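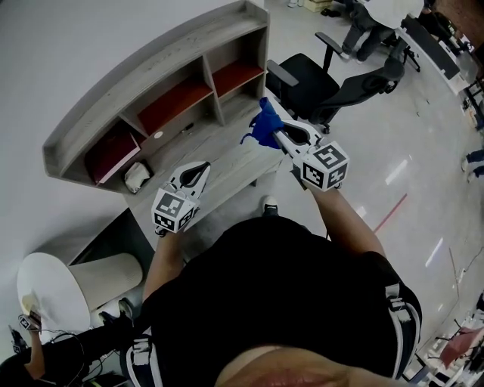

Wiping Down with Encarnación Vidal

Encarnación Vidal has been cleaning offices long enough to have opinions about desks, and she was kind enough to share a good many of them with me over two cups of coffee (hers with far more sugar than mine).

"People see a desk and they think of the top," she told me. "I think of the shelves – all those little compartments, and the corners in every one!" A curved desk with a hutch along the back is her favorite kind to grumble about, and I suspect her favorite kind to clean as well.

She starts high and works down, always with a soft cloth, and she likes it bunched up in the hand. "Folded is for the linen closet," she said, laughing. Binders and bags come off the shelf first and go back just where they were. Then there's the round cable hole in the back panel, where crumbs and dust love to settle, and which she goes around twice.

Wood grain on a pale top gets a long wipe in one direction. And colored panels? "Oh, I love a red one," she said. "It shows you every speck, so you know when you're finished."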